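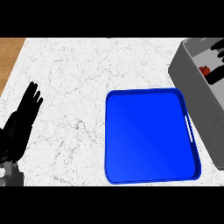

Clipping, Keeping and Using Up the Local Paper
Household tips from the Sernbridge Monthly

The Sernbridge Monthly goes to every address in town and to most of Trunarley, and a fair share of our mail is about what to do with it afterward. People want to save a team photo, an obituary or a birth notice. Others have a stack in the garage and would like to get some use out of it. These are the tips we give most often. Most of them work for any free paper printed on newsprint.

Cutting out a clipping

Clear a flat surface and wipe it down, then let it dry fully before any paper touches it. Newsprint drinks up water and the ink on the back page will lift onto a damp counter. Wash your hands first, too. Hand lotion leaves a spot that darkens over the years.

Cut the whole page out of the paper before you cut the article. A single sheet lies flat, and you won't slice into the page behind it. Use long scissors and turn the paper as you go. If you prefer a craft knife, put a cutting mat or a piece of heavy cardboard underneath and run the blade along a metal ruler. Plastic rulers get nicked and the next cut follows the nick.

Leave a margin of white on all four sides. You can always trim it later.

Keep the name of the paper and the date with the clipping. If the top line of the page is far from the article, cut it out as a separate strip and store the two together. In soft pencil, write the issue and page number on the margin. Ballpoint dents the paper and felt tip bleeds.

If an article jumps to another page, check the back of the first piece before cutting. Sometimes the continuation is on the other side of something else you want. Pick up a second copy in that case. The racks at the Wysocka Street laundromat and the Trunarley post office usually have extras until the next issue comes out.

Flattening folds and wrinkles

Our paper arrives folded in half and then in half again, and the creases stay. Put the clipping between two sheets of plain white paper and set a heavy book on top. Leave it for 11 days if you can. A week helps, but the center fold takes longer.

An iron works for bad wrinkles. Use the lowest setting with the steam off, keep a sheet of plain paper between the iron and the newsprint, and press down without sliding. Lift, move over, press again. Try it on an ad first.

Don't iron anything printed on the glossy cover. The coating softens and sticks to the sheet on top.

If the paper got rained on

Leave it folded. Wet newsprint tears if you so much as look for the sports page. Carry it inside on a cookie sheet and stand it on edge, slightly fanned, on an old towel. Turn a small fan toward the wall nearby so the air moves but doesn't blow straight at the pages. Change the towel when it's soaked through.

When the paper is nearly dry, open it one page at a time and lay a paper towel between the pages. Then put a book on top overnight.

The oven and the microwave are both bad ideas. We have had letters about both.

Slowing down the yellow

Newsprint is made from ground wood and it will yellow. You can slow it down a good deal by keeping it away from light, heat and damp.

Use folders and boxes marked acid-free. A closet shelf in a room you live in is a better place than an attic or a basement. Avoid the shelf over a radiator, and avoid any wall that backs onto a shower.

No tape, no rubber bands, no paper clips. Tape turns brown and comes off, and the brown stays. Clips rust. If you need to hold pieces together, slip them inside a folded sheet of acid-free paper.

Self-stick photo albums are hard on newsprint – the glue grabs it and won't let go. Use photo corners on a plain page, or clear polyester sleeves.

For anything you really care about, make a copy the same month. A photocopy on good paper will outlast the original with no effort from you. If you scan it, use the highest setting your scanner offers without fuss and put a sheet of black paper behind the clipping. That keeps the print on the back from showing through. Name the file with the paper, the year and the last name of the person in the article, in the same order every time.

Framing

Frame the copy and keep the original in the box. If you want the original on the wall, ask for UV-filtering glass and a mat, so the paper doesn't touch the glass. Hang it in a hallway without direct sun.

Our pages are wider than most ready-made frames. Measure before you go to the store. A single column story fits nicely in a frame sold for panoramic photos if you cut it into two strips and mount them end to end.

Getting ink off things

Hands: dish soap and a little sugar, rubbed in before you add water.

Painted woodwork: a damp cloth with a drop of dish soap. Wipe, rinse, dry. If there's still a gray shadow, use a paste of baking soda and water and go lightly.

White countertops: warm soapy water first. On natural stone, skip vinegar and lemon juice, which can etch the surface. A cleaner sold for stone will do for whatever is left.

Upholstery: vacuum first, then blot with a white cloth and a bit of rubbing alcohol, after testing the back of a cushion. Blot from the outside in. Rubbing spreads it.

Light clothes: same as upholstery, then wash as usual. Check the spot before the dryer.

Using up the old ones

Windows. Crumple a black and white sheet, spray the glass with one part white vinegar to four parts water, and rub in circles until the paper starts to fall apart. Take a second, dry sheet to finish. Wear gloves, and keep it off white window frames.

Packing dishes. Wrap each plate in one sheet of plain tissue before the newsprint, or plan on washing everything at the other end. Stand plates on edge in the box. Fill cups and mugs with a crumpled half sheet.

Wet shoes and boots. Stuff the toes, leave the shoes on their sides, and change the paper after an hour. Change it again at bedtime.

The vegetable drawer. Line the bottom with a few sheets under a clean kitchen towel. Swap the paper when it feels limp.

Ripening green tomatoes. Wrap each one loosely, set them in a single layer in a cardboard box, and keep the box at room temperature. Look through them every couple of days and pull any with soft spots.

Weeds. Lay down sheets six thick, overlapping by a hand's width, wet them with the hose, and cover with mulch. May is a good time for it here. Skip the glossy pages and the inserts.

Paint jobs. Newsprint is fine for catching drips on a workbench, but it slides on a hard floor and a good spill goes right through. Use a canvas drop cloth where you walk.

Seed pots. Cut a strip as wide as your hand, roll it around a small can with some paper hanging past the end, and fold that end in. Press it flat on the table and slide the can out. A tray of 20 fits on most windowsills. Plant the whole thing, but tear the rim down below the soil line first.

Storing a stack until pickup

Keep the stack off a concrete floor. Two scraps of lumber under the box are enough. Keep it well away from the furnace and water heater.

Tie bundles with cotton string both ways around and keep them small. A bundle of 15 issues is easy to lift. One reader on the Trunarley side sent us the weight of hers, 32 pounds, along with the name of her chiropractor. The town truck takes loose paper in a brown grocery bag, but not in plastic.

Pull out the plastic sleeve, any magnets or stickers, and the seed packets that sometimes come with the garden issue.

Keeping the racks and tubes tidy

If you have one of our delivery tubes by the driveway, wipe out the inside twice a year with a rag on a stick. Wasps like them in warm weather, so look before you reach. A faded tube can be painted with any spray paint made for plastic. Leave the front end open and don't add a door – the carrier works from a car window.

A squeaky rack door at a store or a church hall needs one drop of light oil on the hinge. More than that ends up on the papers. Put the new issue behind whatever is left of the old one only until the end of the week, then recycle the old ones.

Back issues

We keep paper copies going back more than 20 years at the office on Vesusora Avenue. You're welcome to come in and photograph a page. Turn off the flash and bring a pencil for notes. We can't lend them out, and we have no spares of the flood issue, so please stop by if that's the one you need to see.

If you are cleaning out a house and find older copies of the Monthly, call before you put them out at the curb. We are missing several from the early years and will pick them up.

Tips for the next household page should reach us by 23rd July. Short ones are more likely to fit.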